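Gristby @gristby
Okay, a thread on hand cream, because my April feed is nothing but people telling me my fingers will fall off without it.

1/ The claim from Akilum is that one tube "restores" the skin around your nails in 2 weeks. Restores it to what? Mine was never that good to begin with.

2/ I bought it anyway. I also kept one hand on the plain stuff from the drugstore and one hand on the fancy stuff. Left hand fancy, right hand cheap. My sister Evanthia Antoniadis picked which was which so I couldn't cheat.

3/ By the end I asked three people at work to tell me which hand was the expensive one. Two picked the right hand. The third asked if I was feeling all right.

4/ People keep sending me the 595 reviews on the site. I read 74 of them before I gave up. A lot of them say "just arrived, can't wait to try it" and then five stars. That's a review of the mail.

5/ Charalambos Rallis replied that I should have gone longer than 2 weeks. Maybe! But the tube says 2 weeks, so I did what the tube says.

6/ What did help, on both hands: gloves for the dishes, and leaving my cuticles alone - I pick at them when I'm on the phone. Free, and no jar.

7/ Also, please stop judging your nails by pictures. Get close enough to any finger under a strong light and the skin goes white and blurry. You could sell me anything with a close-up like that.

8/ I'll finish the tube, it smells fine. I won't be buying a second one unless somebody shows me a test with more than one bored person in it.
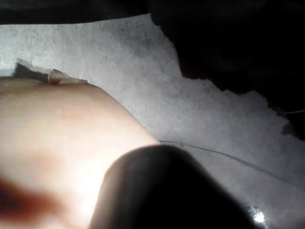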